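第五讲讲义：手把手教，还是隔着手柄教

这份讲义是我上完课之后补的，所以口气比较随便，大家凑合看。课上讲得快，有几块我自己回头听录音都觉得跳得厉害，这里尽量接上。打印版放在老地方，电子版以这份为准（2022年6月29日改过一次，主要是改了第三节的错别字和作业要求）。

一、先把两个词分清楚

上次课后好几位同学来问我，“拖动示教”和“遥操作”到底差在哪儿，不都是人在动、机器在记吗？对，都是人在动，可是人站的位置不一样，手上摸到的东西也不一样。

拖动示教，就是你直接抓着机械臂的手腕，把它拽到你想要的地方。电机这时候要么松着劲儿，要么只补偿重力，你拽着走，编码器一路记。好处特别直观：臂够不够得着，关节会不会顶到限位，你手上立刻就有感觉。我第一次玩的时候真是开心坏了，像牵着一个很听话的小孩写毛笔字！坏处也明显，你人就杵在工作台边上，胳膊会挡住相机，录下来的画面里全是你的袖子。要是想拿这些画面去训练视觉策略，那就麻烦了，因为真正运行的时候可没有你的袖子。还有，双臂任务你得一手拽一条，两条臂的夹爪谁来开合？用脚踩踏板的我见过，用嘴喊旁边同学按键盘的我也见过（就是我自己）。

遥操作呢，人坐在旁边，手里握着一套主臂或者手柄，从臂跟着动。画面干净，两只手都用得上，夹爪开合也顺手。代价是手感没了，或者说只剩一点点。你捏到东西没有，捏得紧不紧，全靠眼睛看。新手最爱犯的错就是捏过头，东西都快捏变形了还在使劲。

二、主从映射那点事

如果主臂和从臂结构一样，只是大小不同，那最省心，关节角一对一抄过去就行。我们实验课用的Lokard套件就是走这个路子。结构不一样的话，就得在末端位姿上做映射，再解逆运动学，这时候奇异点、关节跳变什么的就全来了。推导我在板书里写过，不再抄一遍，只提醒两件事。

一是对零位。每次上电先把主臂从臂摆成同一个姿势再接管，千万别偷懒。我见过有人主臂搭在桌沿上就点了开始，从臂嗖一下就过去了，吓得全组往后跳。

二是比例。主臂动一点、从臂动多少，这个系数别一上来就调大。精细活儿调小，大范围搬东西再放开。Dutent那套软件里默认值偏激进，先改掉再练。

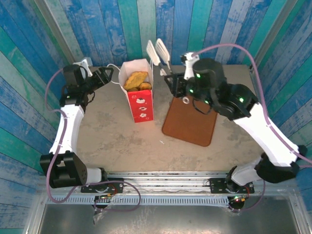 三、录示范的时候，人要管住自己的手

这一节是我最想唠叨的。很多同学觉得录数据嘛，能完成就行。可是学出来的策略会把你的毛病一起学走，包括你犹豫的那一下、在半空画的那个圈、还有夹之前习惯性的抖两抖。拿厨房类任务来说，铲子、夹子这种长柄工具，夹爪抓在柄上的位置差一点，另一头就差出去一大截。所以抓取点要想好了再下手，别抓上了再在空中调。

我自己的做法是这样：正式录之前先空练，练到不用想为止。然后一口气录，中间觉得哪条别扭，当场标记作废，不要留到晚上再挑，晚上你看哪条都觉得还行。一个任务我一般让大家交200条，录到后半段人会疲，动作会越来越快、越来越潦草，所以请中途换人，或者起来喝口水。换人也有讲究，两个人的风格差太多，策略就会夹在中间，左一下右一下，最后哪边都没去成。换之前先看看对方录的，尽量走差不多的路线。

起始摆放要有变化。东西每次都放在同一个点上，模型学到的很可能只是“往那儿伸”，你挪开一点它照样往老地方伸，特别有喜感，也特别让人想哭。左右挪一挪，转个角度，都行。不过变化要在相机看得清楚、手臂够得着的范围里，别为了多样性把东西塞到死角。

双臂任务再多说一句：两条臂最好有主有次。一条先到位稳住，另一条再过来干活，比两条同时冲进去好教得多，也不容易打架。等基本动作学会了，再考虑让它们真正同步。

还有线！线缆要留余量，可是余量太大又会垂下来扫到台面。每次开录前把两条臂慢慢推到各自最远的地方，看线有没有绷，有没有绕到关节后面去。五月份那次返工，就是线的问题，当时我还以为是标定漂了，查了一整个下午标定，气得我晚饭都没吃好。

四、失败的片段要不要留

课上大家吵得挺热闹。我的看法是分两种。纯粹操作失误、东西掉地上、臂撞桌子的，扔掉。但是那种第一次没夹住，退一点，重新对准又夹上的，请务必留着，单独打个标签。模型运行时迟早会偏，偏了以后怎么回来，顺顺当当的示范里是学不到的。甚至可以故意从偏了的状态开始录，只录纠正那一段。Lüthi讲义的附录里有一节讲这个，写得比我清楚，有空翻翻（那一节公式的下标印错了，自己推的时候留神）。

顺便回答一个问题：能不能直接用拖动示教录关键点，再让机器自己插值？可以呀，工厂里的老办法就是这样，点位固定的活儿又快又稳。只是东西一会儿在左一会儿在右，这套就不灵了，你总不能每次都去重新拽一遍。

五、作业

两人一组，在Clomley仿真里挑一个双臂任务，用遥操作录12条示范，其中2条要包含中途纠正。录完写一份说明，总字数不超过2000，讲清楚抓取点怎么选的、哪几条作废了、为什么作废。曲线图贴夹爪开合度和末端高度就够了，别把所有关节都画上来，我看得眼花。

没有手柄的组可以用键盘，慢是慢了点，我会酌情考虑。真机时段要提前登记，急停按钮由不操作的那位同学拿着，手别离开。下次课讲怎么把这些示范切成训练用的片段，请先把时间戳对齐那一小节读完再来。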